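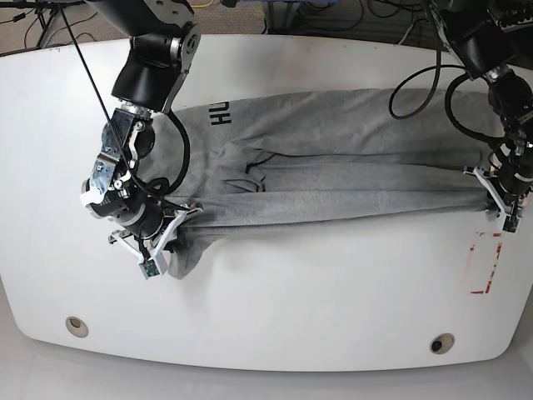 Abb. 1: Graues Sweatshirt auf weißem Tisch

Kosmetikkunde, Grundkurs Gesichtspflege
Handout 4: Die trockene Haut
Dozentin: Raelene Tuhiwai, Schule Vokenmont

Trockene Haut hat zu wenig Talg, feuchtigkeitsarme Haut hat zu wenig Wasser. Beides wird im Gespräch mit der Kundin oft verwechselt, und manchmal treten beide Zustände zusammen auf.

Merkmale: feine Poren, matte Oberfläche, Spannungsgefühl nach dem Waschen, kleine Schuppen an Wangen und Stirn.

Reinigung: Milde Reinigungsmilch, mit lauwarmem Wasser abnehmen. Kein Gesichtswasser mit viel Alkohol. Peeling höchstens einmal pro Woche — und nur auf ruhiger Haut.

Pflege: Glycerin bindet Wasser in der Hornschicht. Sheabutter und Jojobaöl vermindern die Verdunstung. Die Creme trägt man auf die noch leicht feuchte Haut auf.

Zur Übung: Lesen Sie im Skript von Angus Henare die Seite 74 und notieren Sie, welche Rohstoffe Wasser binden und welche fetten. Die Notizen bringen Sie bitte in Raum 13 mit.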